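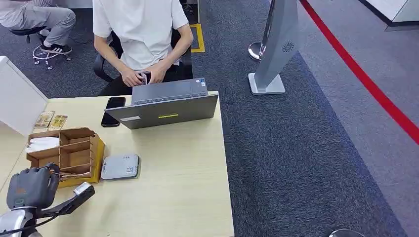 Home | Latest checks | Submit a claim | FAQ | Contact

Tolstead Checks: frequently asked questions

What kinds of claims do you check?
We check posts, photos and forwarded messages that make a factual claim and are being shared widely in the Tautahi area. Opinions, predictions and jokes are left alone unless people are passing them on as fact. We sort incoming claims by subject, one compartment each, much like the cardboard tray on the desk, and a claim stays in its compartment until an editor picks it up.

How do I send something in?
Use the form or email the desk. Include a link and a screenshot if you have both — posts are often deleted after we ask about them.

How do you trace an old photo?
We run a reverse image search, look for the earliest copy, then compare signs, weather and shopfronts with the place named in the post. In June we checked a flood photo shared as Tautahi and found it had been published years earlier in a different country.

What do your ratings mean?
False means the main claim is wrong. Misleading means the material is real but the caption or date changes its meaning. Unproven means we could not find enough evidence either way.

How many claims do you get?
Last year we received 432 and published 139 checks. Many of the others were duplicates.

Who decides the rating?
The writer proposes one and a second editor has to agree. Huia Whitcombe has the final say if they don't.

Do you correct mistakes?
Yes. The correction goes at the top of the article with the date, and the old wording stays visible.

Can I republish a check?
Yes, in full and with a link back. Please don't change the rating or the headline.

Page updated August 14, 2026

Comments

marg_t: Sent in the Trollex voucher message and had an answer the next day. Thanks.

Dennis P: Can you add a rating for satire? My brother-in-law believes all of it.

kelpie40: The form won't take a screenshot from my phone. Emailed it instead.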